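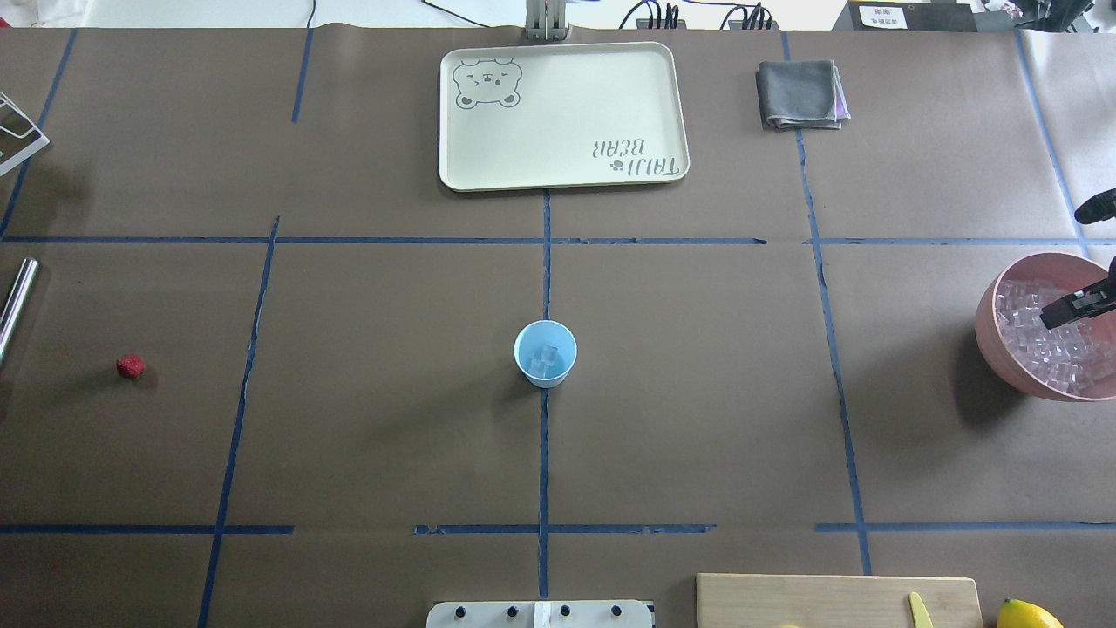 Cup in the middle, plastic ice in the pink bowl, and a bear tray the wrong way up.

I should say at the start that I don't believe in systems for tables. A table is a flat thing. You put stuff on it, you move the stuff when you need the space, and at the end you wipe it down. So when Ruba Zoubi told me that brown paper and a roll of blue tape would change how I set out cold drinks, I said what I usually say, which was "hmm".

Her theory goes like this. You cover the whole table in kraft paper, mark it off into boxes with painter's tape, and give everything a box. Cup here, ice there, cloth within reach, fruit at the back by the board. The paper catches the drips and the boxes stop things wandering about. She had read it somewhere, or Karim Salameh had read it somewhere and told her. I never got to the bottom of that.

My first objection is that things don't stay in their boxes. Look at the blue cup. It's standing right on top of a tape line, in the middle of the table, belonging to no box at all. The strawberry has a whole patch of paper to itself and looks a bit lost there. The grey cloth did behave, I'll give it that.

My second objection is the tape. Painter's tape is made for skirting boards and window frames, where you pull it off and forget you ever owned it. As a permanent feature of a working surface it does not impress me. 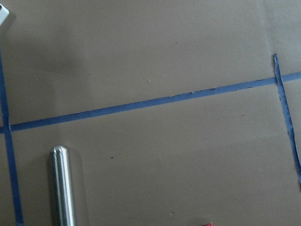 Blue tape on brown paper, close up. Note the ragged edge.

Ruba says those nicks don't matter because the lines are only a guide. Fine, but if they're only a guide I could have drawn them with a marker pen. I measured nothing, which is probably why mine wander. There are gaps where one piece was supposed to meet the next and doesn't, and there's an end that has started to curl. I had 50 metres on the roll, so meanness was not the problem. I just can't tape straight, and I suspect most people can't either – they simply don't put it on a blog.

Then there is the ice. I've been rude about plastic ice cubes for years and I'm not stopping now. They look very pretty heaped up in a pink bowl, with the light going through them. In a glass of squash they'd be competing with the real thing, which costs nothing, comes out of a tray and has the good manners to disappear. Jonas Wieser swears by his and says they don't water anything down. Has anyone ever sent back a lemonade for being watery? In my house it's gone in about 8 minutes.

The bear tray I have no quarrel with. It's cream, it has a rim, and it has a sleepy bear in one corner and TAIJI BEAR in the other. If you're going to own a tray, own one with a face on it. I'd seen plainer ones in Trendora for more than I'd care to spend on a rectangle.

That leaves the back of the table, with the fruit and the cutting board, and I'll admit it's the part I mind least. A yellow plastic knife is not my idea of a knife, but it does match the lemons.
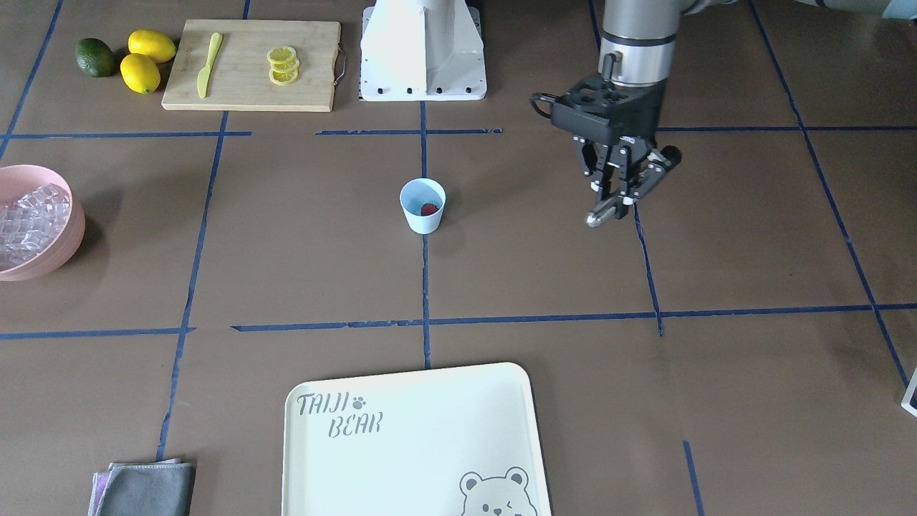 So would I do it again?

The paper, yes. I've come round to the paper. It's cheap, it hides a table that has seen better days, and you can write on it if you want to. Kristýna Hudec does hers for children's parties and lets them scribble on it while they wait for cake, which strikes me as a better use than anything I've come up with.

The tape, no, or not as a grid. I might put one strip across to keep the fruit and the board on the far side, and leave the rest open. Ruba thinks this is missing the point of having boxes.

The avocado, by the way, has no part in any drink I intend to make. It's down for toast.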